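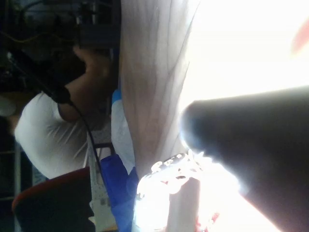
Re: [fimlow-courts] Arrest in the Broson warehouse fire

Last updated: 8 Jul 2026

From: Kaja Adomaitis
To: fimlow-courts list

Dirceu Toledo wrote:

> Everybody has probably seen it by now, but they have charged the former
> night clerk, Pärn, with setting the Broson warehouse fire in December.
> The paper talked to people who worked with him and it's pretty
> chilling. One said he "never ate lunch with anybody." Another said he
> had a look about him the week before. He had been passed over for
> day shift and he lived four blocks away. The police say 47 tips came
> in and many of them pointed the same way. I think we can stop arguing
> about the wiring now. Glad they got him.

Dirceu, I don't think we can stop arguing about the wiring. I read the charging papers at the clerk's window, both of them, and I'd ask people to do the same before they write any more about how chilling he was.

Start with the lunches. I've eaten lunch alone for most of my working life. If my building burned down, I suppose somebody could be found to say I had a look about me. The coworkers in that story were interviewed after the arrest, and only one of them gave a name. Did anyone say any of this in December? If they did, it isn't in the papers I saw.

Then the tips. "Many of them pointed the same way" is a line from the press briefing. It doesn't say how many, and it doesn't say which way they pointed before his picture was on the news. Masaru Hoshino asked for the tip log in the spring and was turned down, so none of us knows what is in it. I would also like to know how many came from people who had talked to each other first. The warehouse had 136 people on the payroll and a good part of them drink at the same place. 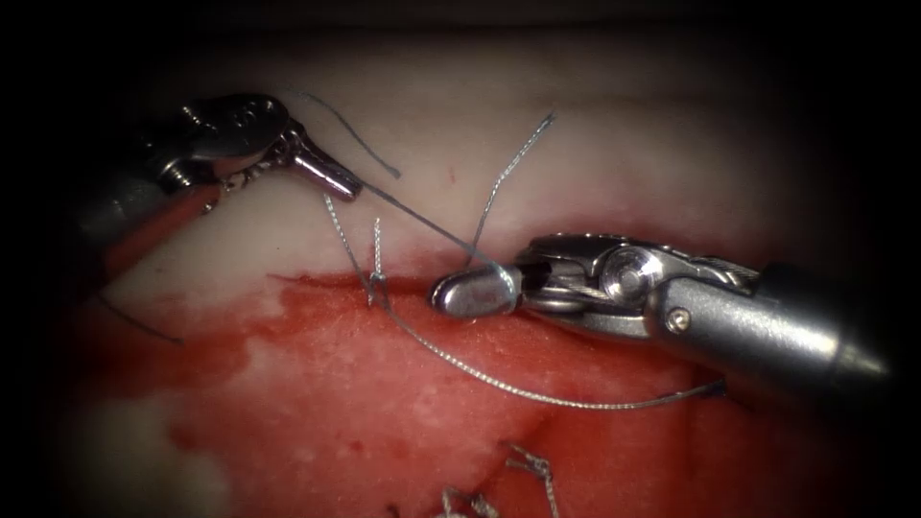
Two instruments over a sutured incision in a layered tissue specimen.

What the state really has, as far as I can tell, is this:

- a door record showing his old badge was used at the loading side that night
- a gas can found behind the fence, no prints mentioned
- a statement he gave after nine hours, with no lawyer in the room for most of it

The badge is the strongest of those and it bothers me. He'd been let go 2 weeks earlier. Why did the badge still open the door? Yaryna Tymoshchuk used to do the scheduling over there and she told this list back in the winter that old badges were kept in a coffee tin and handed out to temps. Go look it up, it's in the archive under "Pristley Street fire." If that's right, the record tells us where a piece of plastic was.

As for the statement, I want to hear the recording. The papers quote five sentences out of nine hours. Maybe the rest is just as bad for him. It might be! 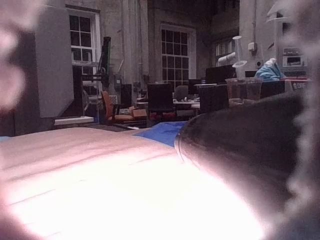 Pinkish-white surface with creases, a crumpled bright blue piece next to it.

The wiring: the fire marshal's first report called the cause "undetermined" and listed the panel on the east wall as a possible source. The second report drops the panel without giving a test result. Over 50 pages and I couldn't find one line on who looked at it or when. Tõnu Paulauskas knows more about panels than I do and I'd be glad if he would read pages on the east wall and tell me I've missed something.

I'm not saying he didn't do it. I have no idea. A man lost his job and a building burned, and that is a reason to look at him hard. But the hearing hasn't been held yet, and half this list is already talking about the sentence.

Dirceu, where did "four blocks" come from? The address in the charging papers is across the river.

Kaja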